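[pattern-storage] Re: Rolled or folded for printed patterns?

Hello all,

I went through the same thing last winter, so I'll answer the parts I can. My patterns are a mix of old tissue ones in envelopes and the print-at-home kind on copy shop paper. The loose small things go in a plastic basket with holes in the sides.

White plastic basket, on a table:

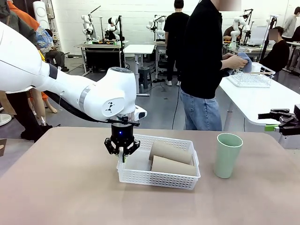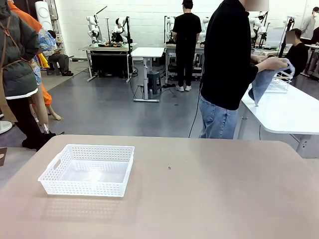
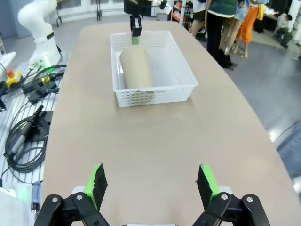 On Sunday, May 7, you wrote:

> I have 385 patterns and I am out of drawer space. The tissue ones
> are fine in their envelopes. The trouble is the large printed
> sheets, mostly Tokgöz, which I have been folding into quarters.
> The creases are getting hard to press out and on the Staramcombe
> coat I ended up cutting the back piece a bit short along a fold.
> Does anybody roll theirs? And does it matter if the room is damp?
> Ours is a basement.

Rolling works for the big sheets if you use them more than once a year. I roll each pattern with the printed side out, so that it curls face down on the table and the edges stay put while I trace. Roll the whole set together, lining first, so the main pieces come off the outside. A strip of scrap fabric tied around the middle is better than a rubber band. Rubber bands go sticky and then they tear the paper.

Write the name and size on the outside edge before you roll it. I did not do this with the first batch and had to open every one of them again.

For anything you only make once, I would keep folding. Fold along blank areas, even if the packet comes out an odd shape, and keep the fold off the grainline and the hem. For the coat, I'd trace the back piece onto fresh paper and retire the old one. Check the side seam against the front before you cut again.

The basement is the part I would worry about. Paper that takes up damp will stretch, and it does not always stretch the same amount both ways. I had a skirt front come out 38 inches long on paper when the chart said 37 1/2. If you can't move them upstairs, get them off the floor and away from the outside wall. My shelves are the Hodudwood ones, the deep size. They sag in the middle with heavy boxes but they hold paper without trouble.

The copy shop in Plarville will still print on the thinner roll paper if you ask at the counter. It is not on the price sheet. It rolls smaller and it is easier to trace through, but it rips if you pin it much, so use weights.

Does anyone know how to get old tape off tissue? I have a blouse pattern from my aunt where the tape has gone brown, and I don't want to iron it until I know what the glue will do.

--
To leave this list, reply with "remove" in the subject line.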